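Clondari Room Dehumidifier
Section 6: Setting Up the Unit and First Run

This section covers placement, drain hose connection, and the first run. Read Section 2 (Safety) before plugging in the unit. Allow 43 minutes for the full procedure, including the self-check.

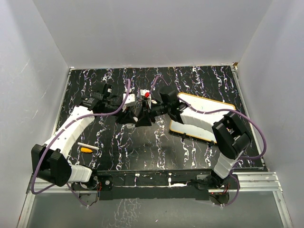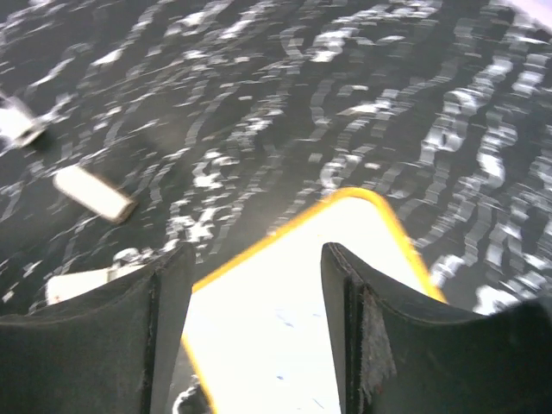
6.1 Choosing a location

The unit draws room air through the rear grille and returns it through the top outlet. Both must be clear during operation.

1. Place the unit on a hard, level floor. Thick carpet can block the intake slots along the base.
2. Leave at least 6 inches between the rear grille and the nearest wall or piece of furniture.
3. Keep curtains and bedding away from the top outlet.
4. Close outside doors and windows. The unit cannot lower the humidity of a room that is open to outdoor air.
5. Stand the unit upright for 6 hours before first use if it was shipped or stored on its side.

CAUTION: Do not run the unit in a room colder than 43 °F. Frost will form on the coil and the unit will shut down with code E4.

6.2 Choosing a drain method

The unit can empty into the internal bucket or through a hose. The bucket is fitted at the factory and needs no setup. When it is full, the compressor stops and the bucket light turns red.

Use the hose for basements, storage rooms, and any space that is not checked daily. The Mensah hose kit (sold separately) includes the hose, a threaded collar, and two washers. A standard garden hose may be used with the collar.

6.3 Connecting the hose

1. Switch off the unit and unplug it.
2. Remove the round cover on the rear panel. Keep the cover — it must be refitted if you go back to the bucket.
3. Pull out the rubber plug behind the cover. A small amount of water may run out.
4. Seat one washer in the collar with the flat side facing the unit.
5. Thread the collar onto the drain port by hand until snug. Do not use pliers.
6. Run the hose to a floor drain. The hose must slope down along its full length, with no loops or raised sections.
7. Leave the bucket in place. The unit will not start without it.

NOTE: If the only drain is higher than the port, fit the Kornow lift pump. See the instructions supplied with the pump.

6.4 First run

1. Plug the unit directly into a grounded wall outlet. Do not use an extension cord or power strip.
2. Press POWER. The display shows two dashes during the self-check, then the room humidity.
3. Press MODE until CONTINUOUS is lit.
4. Run the unit in this mode for one full day.
5. Press MODE again to select AUTO, then set the target with the arrow buttons. A setting of 43 percent suits most basements.

The fan continues to run for a short time after the compressor stops. The compressor will not restart immediately if the unit is switched off and on again. Both are normal.

6.5 Filter reminder

The filter light comes on after 200 hours of fan operation. Wash the filter in lukewarm water, let it dry completely, and refit it with the tab facing out. Hold FILTER until the light goes off. In dusty rooms, such as a workshop or a room with a clothes dryer, check the filter every 100 hours.

For display codes, see Section 7.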